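Chapter 5
Comparing Grippers: What a Fair Test Looks Like

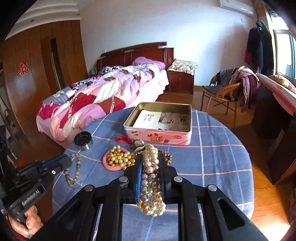

Most claims made for a gripper come from the people who built it. They are seldom lies, but they are nearly always answers to easy questions. A block of foam is picked up and put down until the success rate looks good on a slide, and the buyer is left to assume that a gripper which copes with foam will cope with a home. This chapter asks you to assume nothing of the kind.

We start with jewellery because it is awkward. A pearl necklace has no fixed shape. Bunch it between two jaws and the load is shared among beads that can roll, while the loops underneath swing free. A bracelet of stone beads held at the tip hangs in one long loop and behaves differently again. A bangle lying flat on a cloth gives the jaws very little to get under. None of these things is heavy, and payload, the figure printed largest on any data sheet, tells you next to nothing about them.

The hand-held gripper raises a second difficulty. When a person holds the tool, the person's wrist does much of the work. Ingegerd Nygård put this bluntly in her notes on the Brirkdale trials: a patient operator can make a poor jaw look excellent. She had two operators use the same pair of jaws on the same string of beads and got results so far apart that she refused to publish an average. We think she was right. An average of two different skills is a number about nothing.

Eskil Söderlund took the opposite view, arguing that enough operators would smooth the matter out. Perhaps they would. He tested with six, all from his own workshop at Munberg, and all trained by him. Readers may judge for themselves how much smoothing that allows.

Before working through the sections that follow, settle these points for your own test and write them down:

What counts as a grasp. Lifting clear of the cloth is one thing; holding through a turn of the wrist is another.
Who is holding the tool, and how much practice they have had.
What the objects are resting on. Soft cloth forgives a jaw that comes in too low, and a bare table doesn't.
Which attempts will be thrown out, decided before the first attempt is made.

The last point is where most comparisons go wrong. Section 5.2 looks at a set of results from Kinwood in which the discarded attempts were kept on file, and shows what happens to the ranking when they are put back in.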